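演出场地进场安全检查表（附检查意见）

项目：Kirosen 乐队巡演，Kader 音乐厅站
检查人：Bjarke Grímsdóttir
场次性质：室内，站席加少量座席，含现场录音
适用阶段：进场、装台、试音、开放观众入场前
表格编号：2063

填写说明
结果栏使用“合格”“不合格”“待复查”“不适用”四种写法，不接受打勾。凡填“不合格”或“待复查”的，必须写意见并注明责任方。同一项先不合格、后整改完成的，保留原记录，在其下另起一行写复查结果。口头答复不作为关闭依据。检查人与责任方对结果有分歧时，按较严的一方执行，分歧内容写入意见栏。

一、文件与资质

吊挂方案及受力计算书
结果：合格
意见：Prudov 提交的计算书与实际吊点图一致。前桁架总吊重按 723 公斤计，含灯具、线缆、吊带及葫芦自重。计算书第一稿漏算了侧面下垂线缆，已退回修改，现存档为第二稿。现场只允许保留第二稿，第一稿纸质件收回销毁。

电气设备检测记录
结果：待复查
意见：Castillo 提供的功放机柜有检测标签，标签上的设备编号与清单不符。机柜本身外观无异常。须由 Castillo 补交对应编号的记录，补交前机柜可以就位，不得通电。
复查：下午试音前收到更正后的清单，编号核对一致。合格。

临时用电申请
结果：合格
意见：申请容量覆盖灯光、扩声、背景屏三路。录音车另走一路独立回路，由场地方配电间引出，不与灯光共用。申请单上联系电话为旧号码，已当场改正并签字。

人员持证情况
结果：合格
意见：高空作业人员、电工、葫芦操作员证件原件已看。复印件不清晰的两份要求重新复印。

二、舞台结构

台面板锁紧
结果：不合格
意见：上场口一侧相邻台板之间锁扣未到位，踩踏时有位移。鼓台后方的台板锁扣齐全，调平脚有一只悬空。责任方为装台班组。整改完成前鼓组不得上台。
复查：锁扣已重新扣紧，调平脚接地并加垫板。用满载推车来回碾压，无位移，无异响。合格。

台口边缘标识
结果：合格
意见：白色标识带连续，转角处无翘边。台口与隔离栏之间的通道地面为深色，标识带应在观众灯关闭的条件下再看一次，已看，可辨认。

护栏
结果：合格
意见：舞台后沿及两侧护栏插销齐全。乐手换琴位置后方的护栏原先被拆开方便传递乐器，要求装回。换琴改由侧面台阶进行。

台阶
结果：待复查
意见：下场口台阶为旧件，踏面防滑条磨损。扶手固定。建议更换防滑条，若当天无法更换，演出期间由一名舞台人员在该处值守并持手电。
复查：防滑条已更换。合格，值守安排同时保留。

鼓台及升降平台
结果：合格（鼓台）；不适用（升降平台）
意见：巡演方技术附件中列有升降平台，本站因台下净空不足取消。附件中相关段落已划去，灯光编程中触发平台的指令也应删除，避免误发提示。灯光师确认已删。

三、吊挂

葫芦与吊链
结果：合格
意见：链条无扭结，链袋固定可靠，限位已试。空载与带载各运行一次，制动后无下滑。带载运行期间舞台清空，由一人统一指挥。

二次保护
结果：不合格
意见：前桁架下场侧末端有摇头灯未挂保险绳。灯钩已锁，仍按不合格处理。保险绳须绕过桁架主管，不得只绕斜撑。
复查：保险绳补齐，绕主管。合格。

线阵音箱
结果：合格
意见：销钉全部插入并有锁止件。角度与 Castillo 提交的声场文件一致。文件中最下一只箱体的角度与台口前区站席高度有关，若台口护栏位置后移，该文件须重新计算，不得凭听感直接改角度。

背景布
结果：合格
意见：阻燃证明在有效期内。布料下沿与台面之间留有空隙，不拖地。后方散热风扇出风口与布面保持距离，风扇开启时布面有轻微摆动，未触及灯具。

四、电气与线缆

接地
结果：合格
意见：舞台金属结构、配电柜、功放机柜均已接地，导通良好。吉他放大器与人声话筒之间做过电位差测试，数值在场地方规定范围内。歌手试音时反映触唇有麻感，查为一台自带效果器的适配器所致，已换用隔离电源，麻感消失。该适配器贴“停用”标签，随巡演箱带走，不留在场地。

漏电保护
结果：合格
意见：各路试验按钮均动作。录音回路保护器动作后，录音设备由不间断电源维持，时间足够正常存盘。

线缆敷设
结果：待复查
意见：调音台至舞台的主干线缆横穿观众区，线槽有一段盖板翘起。消防通道处的线缆应改为高架，现状为贴地加胶带，不接受。
复查：盖板更换，消防通道处改为门框上方走线。合格。

调音位
结果：合格
意见：四周围栏固定，不得倚靠的标识已贴。调音位内不放置开口饮料。灭火器种类适用于带电设备，放置位置在进入围栏后右手侧，与平面图一致。

五、声压与听力保护

限值设定
结果：合格
意见：按场地与周边住户的约定执行，限值由场地方输入系统，巡演方无修改权限。开场乐队使用同一限值。Kirosen 的曲目中有一段长低频采样，单独播放测试，未触发限值，但接近触发点。建议音响师在该段降低低音通道推子位置，不建议压缩器处理，压缩后持续时间内的平均值反而升高。

耳塞发放
结果：合格
意见：入口处及吧台各设一处。台前安保人员统一佩戴，对讲耳机须为隔音型。

舞台监听
结果：合格
意见：入耳监听限幅器已开启，逐人核对。鼓手使用的骨传导振动器固定在鼓凳下方，线缆已绑扎，脚踏动作范围内无松线。

六、后台、化妆间及餐饮

化妆间出口
结果：合格
意见：门向外开，未上锁，应急灯有效。走廊一侧堆放的空航空箱已移走，走廊净宽恢复。

电热器具
结果：不合格
意见：化妆间内有直发器、蒸汽熨斗与电水壶共用一只插线板。插线板无过载保护。要求熨烫改到服装间，水壶移至茶水区。
复查：已分开。合格。

小食与饮品
结果：待复查
意见：见下文过敏原部分。

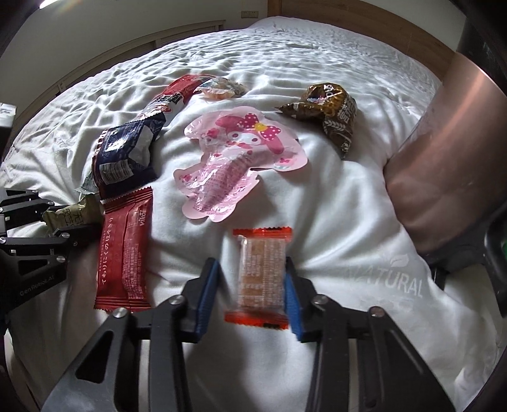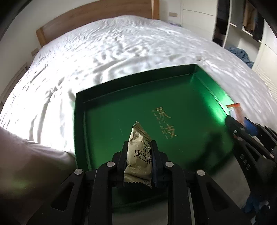
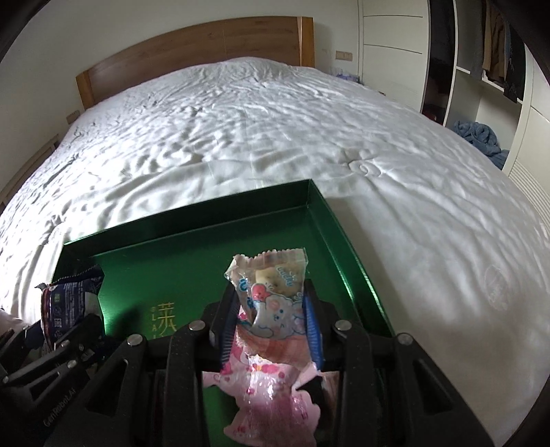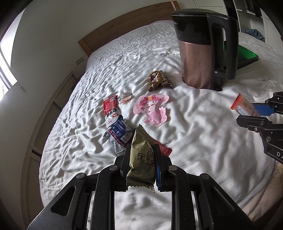

过敏原登记由巡演方在进场前提交，场地方据此安排化妆间和员工餐。Kirosen 提交的登记表列出一名乐手对花生过敏，另有一名和声对芝麻敏感，两人的急救用药存放位置已告知医疗点。登记表只写了正餐，没有覆盖独立小包装的零食，本次要求补齐。小包装食品拆出外箱后，常常只剩袋面上的字可供辨认，最后一张图里那只橄榄绿色小包印有“黑芝麻”“花生”，这类品种应单独装盒，盒外写明两种成分，不进乐手化妆间。袋面文字看不清或只有图案的，按成分不明处理，同样不进乐手化妆间，需要时由餐饮负责人查外箱配料表后再放行。混装托盘取消。补齐后的登记表一份贴茶水区，一份交巡演经理。
复查：登记表已补，装盒已完成。合格。

餐饮区温度记录
结果：合格
意见：冷藏柜温度由餐饮方每次补货时登记。保温餐台在员工餐结束后关闭，余餐不留到散场。

饮用水
结果：合格
意见：台上用水为带盖容器，放在鼓台侧面及各踏板板外侧。任何容器不得放在放大器顶面。合成器架旁原有一只开口杯，已撤。

七、特效与灯光

烟雾机
结果：合格
意见：使用水基烟油，容器上有成分标签。出烟口不对准烟感探头。探头隔离由场地方控制室操作，隔离期间控制室须有人值守，隔离时间写入日志。演出结束后恢复，恢复动作由两人确认。

频闪
结果：合格
意见：入口告示已贴，售票页面也有提示。频闪集中在终曲前一首，单次连续时间不超过 5 秒，灯光控台中设为锁定，不可手动延长。

激光
结果：不适用
意见：巡演方原计划使用，本站未携带设备。若临时增加，须另行提交光束路径图，本表不覆盖。

冷焰火
结果：不适用
意见：场地不允许，歌单备注中“第一次副歌后喷花”一句已改为白光闪切。

八、观众区与疏散

疏散出口
结果：合格
意见：全部出口试开，推杆动作正常。下场口侧出口外停有送货车辆，已要求驶离，并在演出结束前禁止停放。

隔离栏
结果：待复查
意见：台前隔离栏为自立式，转角处连接螺栓缺少垫片。栏内通道宽度可供医疗人员携带担架通过。
复查：垫片补齐，逐段推拉检查。合格。

容量控制
结果：合格
意见：计数由入口设备完成，数据传至控制室。嘉宾名单人员同样计入，从后台进入观众区的工作人员家属也须经入口登记。

无障碍平台
结果：合格
意见：坡道防滑，平台前沿有挡边。观看方向无遮挡，摄像机位原定于平台前方，已向侧面移动。

广播
结果：合格
意见：疏散广播可切断演出扩声，实测有效。切断后舞台监听同时静音，此点须让乐队知晓，以免误认为设备故障而继续演奏。已在试音结束时说明。

九、录音与录像附加项

话筒架
结果：合格
意见：观众区上方的环境声话筒由细钢索悬挂，有第二道保护。立于地面的高架配沙袋，沙袋压在支脚上，不压在中心杆上。

摄像轨道
结果：合格
意见：轨道在台前通道内，两端有挡块。医疗人员需要通过时，摄像车停到上场端，停靠点已贴标识。摄像师使用对讲机第 2 频道，与安保负责人同频。

录音车线缆
结果：合格
意见：从装卸口进入，门缝处有护套。装卸门因线缆无法完全关闭，由安保在该处值守，不得以绳索捆绑门扇。

十、遗留意见

下场口台阶虽已更换防滑条，主体为旧件，建议场地方在下一次停场维护时整体更换。

Castillo 的设备编号与清单不符，属重复出现的情况。五月另一场演出的检查中也有同类记录。建议装车前先行核对，核对人签字后随车附单。

Prudov 的吊挂计算书今后应把侧垂线缆列为单独一行，不并入灯具重量，便于现场比对。

过敏原登记表模板须增加“独立小包装食品”一栏。新模板由巡演经理转发后续各站，旧模板停用。

散场后拆台期间仍执行本表第三、四部分。葫芦下降前须再次清空舞台，拆线须在对应回路断电并挂牌后进行。观众区保洁与吊挂拆除不得同时进行，先保洁，后拆除。

开放观众入场结论：各不合格项及待复查项均已关闭，同意开放。

检查人签字：Bjarke Grímsdóttir
场地方签字：Kader 音乐厅技术部
巡演方签字：Kirosen 巡演制作组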